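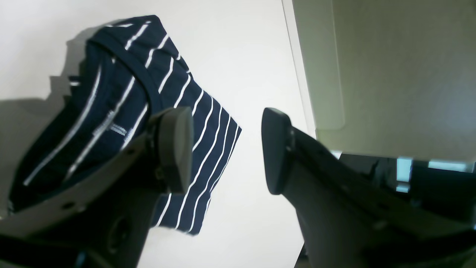
The Prundthorpe Folding Challenge

I should admit at the start that I don't believe in folding systems. I've sat through the Geswood leaflet, the Plondex leaflet and one very long talk by Osian Rowlands on standing your T-shirts up in rows, and my drawers look the same as they did in December. Still, Indira Venkataraman asked me to write this up, so I've done it with as straight a face as I can manage.

The striped top

Navy with thin white stripes, and it's in a heap. Stripes are supposed to make folding easier, according to the leaflet, as you simply line them up. Look at the way they run diagonally over the bunched part and then fan out towards the hem, and tell me which one you'd start with.

Afia Addo says to find the collar first and work down from there. Perhaps. The collar has one white stripe along the dark band, so it's easy enough to spot. Whether that gets you a tidy square is another matter, and the hem has a bit of a wave to it that I wouldn't trust.

Selorm Fiadzo reckons a knit top should be rolled. Seidu Abubakari says rolling is for suitcases. The leaflet sides with Seidu, but it also claims its method saves 214 hours over a lifetime, and I'd like to see the working for that.

Methods for and against can be sent to Indira before the next meeting at Opoku Hall, 7 pm. Please keep them to one side of paper. Osian, this means you.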